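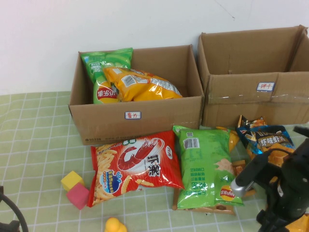 Foto: Plirkik

3.10.26, von der Redaktion

Wer einen Roboterarm anschaffen will, fragt zuerst nach dem Arm. Sarahí Ibarra hält das für die falsche Reihenfolge. Sie plant bei Plirkik die Ausstattung für das Projekt Prorow, in dem Snacktüten vom Tisch in beschriftete Kartons sortiert werden, Chips in den einen, Kekse in den anderen. Für das kommende Jahr muss sie einen zweiten Arbeitsplatz beantragen.

„Beim ersten Platz haben wir den Arm ausgesucht und den Rest dann irgendwie dazugekauft“, sagt Ibarra. „Greiferfinger, Kabel, Halterungen, Netzteil, das lief alles über Kleinbestellungen. Am Jahresende hat die Buchhaltung gefragt, was der Platz gekostet hat, und ich musste zwei Tage lang Rechnungen zusammensuchen.“

Diesmal steht das Zubehör im Antrag. Insgesamt geht es um 3968 Euro ohne den Arm selbst, der über ein anderes Budget läuft. Enthalten sind Kameras, ein Rechner, Befestigungsmaterial, Ersatzteile und eine kleine Reserve. Den größten Anteil hat der Rechner, am längsten diskutiert wurde über die Greifer.

Zwei Angebote lagen dafür vor, eines von Brernier über 835 Euro und eines von Sokol über 765 Euro. Ibarra wollte zunächst das günstigere nehmen. „Dann haben wir gesehen, dass bei Sokol die Finger nur im Satz nachbestellt werden können. Bei Brernier geht das einzeln. Finger sind bei uns Verbrauchsmaterial, die stoßen an die Tischplatte und an Kartonkanten.“ Entschieden hat sie sich für Brernier. Ob sich der Aufpreis rechnet, kann sie noch nicht sagen.

Folienverpackungen seien für einen Greifer unangenehm, erklärt sie. Sie glänzen, sie geben nach, und sie liegen selten so, wie man sie gern hätte. Feste Schachteln wären einfacher, kämen in der Aufgabe aber nicht vor.
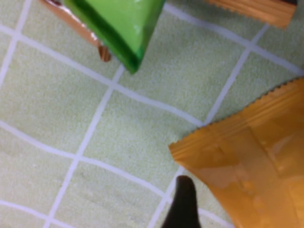 Deshalb hat sie auch eine Kamera am Handgelenk in die Liste aufgenommen, obwohl im ersten Entwurf nur eine feste Kamera am Tisch stand. „Die feste sieht die Kartons und den ganzen Haufen. Wo die Kante einer Tüte neben dem Finger liegt, sieht sie schlecht, wenn der Arm davor ist.“ Eine zusätzliche Kamera bedeute allerdings auch ein weiteres Kabel, das mitbewegt wird und irgendwann bricht. Ein Ersatzkabel je Kamera ist eingeplant.

Beim Tisch selbst wird gespart. Gebrauchte Versandkartons, handbeschriftete Etiketten, eine karierte Decke: Das soll so bleiben. „Ich bin gefragt worden, ob wir nicht ordentliche Kunststoffbehälter brauchen. Für diese Aufgabe nicht. Einen kaputten Karton tausche ich in einer Minute aus.“ Auch die Snacks sind eine eigene Position, wenn auch eine kleine. Zerdrückte Tüten werden ersetzt, und dafür wollte sie nicht jedes Mal einen Beleg einreichen.

Schwieriger ist die Frage nach der Arbeitszeit. Ibarra rechnet für den Aufbau mit etwa 10 Arbeitstagen, das Ausrichten der Kameras eingeschlossen. In ihrem Antragsformular gibt es dafür kein Feld. Sie hat die Tage in die Begründung geschrieben und hofft, dass sie dort gelesen werden.

Mit der Bestellung will sie warten, bis das ganze Geld freigegeben ist. „Einen halben Platz kann ich nicht betreiben“, sagt sie. „Der steht dann herum, und die Gewährleistung läuft.“

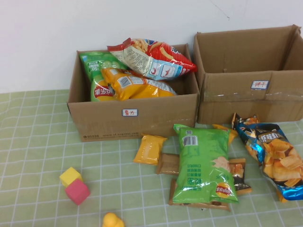
Kommentare

Libor Jurčo
Bei uns waren die Kabel teurer als die Finger. Ein Ersatzkabel je Kamera wäre mir zu wenig, ich würde gleich zwei nehmen und lieber an der Reserve kürzen. Und vor der Bestellung die Lieferzeit für einzelne Finger schriftlich bestätigen lassen.

kasten_m
Wird der Arm wirklich aus einem anderen Topf bezahlt? Dann fehlt im Antrag die Wartung, oder steht die auch dort? Bei uns hat sich am Ende keine der beiden Stellen zuständig gefühlt.

Petra
Die Sache mit dem fehlenden Feld für Arbeitszeit kenne ich. Wir legen inzwischen ein eigenes Blatt bei.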